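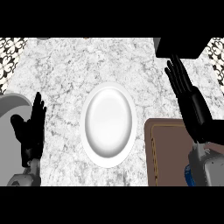

Johanna Oberholzer
Product Communications Manager, Flastley Vehicle Remarketing

FLASTLEY, August 2020 - Flastley Vehicle Remarketing today released version 2 of its used-truck condition report, the document that accompanies every pickup offered through the company's dealer and retail listings. The revised report covers 216 inspection points and replaces the format in use since the company opened its retail channel. It applies to all light-duty trucks received at the company's reconditioning centers from this week.

The main change concerns measurement. Under the earlier format, wear items such as brake pads, tires and ball joints were graded as good, fair or replace. The new report records a value for each of these items wherever one can be taken. Brake pad thickness is given in millimeters for the inner and outer pad at each wheel. Tread depth is taken at three positions across each tire, and the lowest reading is the one printed on the listing. Battery condition is reported as measured cold cranking amps against the rating on the battery label.

Paint readings are also included. Technicians take film thickness at fixed locations on the hood, roof, doors, bedsides and tailgate with a Wirkov gauge, calibrated at the start of each shift. A panel that reads outside the expected range for the vehicle is marked as refinished in the report, and the reading is shown next to it. The report does not state when or why a panel was refinished unless repair records are on file.

"A grade of fair can mean different things to two technicians," said Jianhua Xu, Director of Inspection Standards. "A pad measured at 5 millimeters reads the same in any shop. The buyer can compare the number with the minimum in the service manual and decide what the truck is worth."

Modified trucks are handled in a separate section. Lift and leveling kits, non-original wheels, oversize tires, tonneau covers, aftermarket exhausts and added electrical accessories are listed individually. Where a suspension kit has been fitted, the report gives ride height at all four corners and confirms whether an alignment was carried out after the truck arrived. Where tire diameter differs from the original size, the speedometer error is calculated and printed. The section does not determine warranty coverage. Buyers should check with the manufacturer's dealer whether a modification affects any remaining factory warranty.

Diagnostic trouble codes are read twice, once on arrival and once after a road test. Both sets are printed, including pending codes. Four-wheel-drive trucks are tested in each transfer case position during the drive, and the fluid condition in both differentials is recorded.

The format was tested from April on trucks at the company's Zaugg center. In that period 299 trucks were inspected under both the old and new procedures, and the results were used to set the order of the checks and to remove items that duplicated one another. Inspection time per truck increased, and the company has added a second lift bay at the center to maintain throughput.

"Most of the additional time is in the paint readings and the second code scan," said Ylva Tangen, Service Operations Manager at the Zaugg center. "We moved the tire and brake work into one station so the wheels come off only once."

Reports are available as a download from each vehicle listing and can be requested by VIN. Trucks already in stock will keep their existing reports unless they are re-inspected. Buyers who want a re-inspection before purchase may request one through the sales desk at no charge. Any truck priced above $3000 is eligible.

Dealers who import listing data automatically should note that the report file has new field names. A mapping table and sample file are available from dealer support. The previous file format will remain available to connected dealers until further notice.

About Flastley Vehicle Remarketing

Flastley Vehicle Remarketing inspects, reconditions and sells used pickups and vans to dealers and retail customers.

Media contact: Johanna Oberholzer, Product Communications
Dealer data inquiries: Xolani Visser, Dealer Support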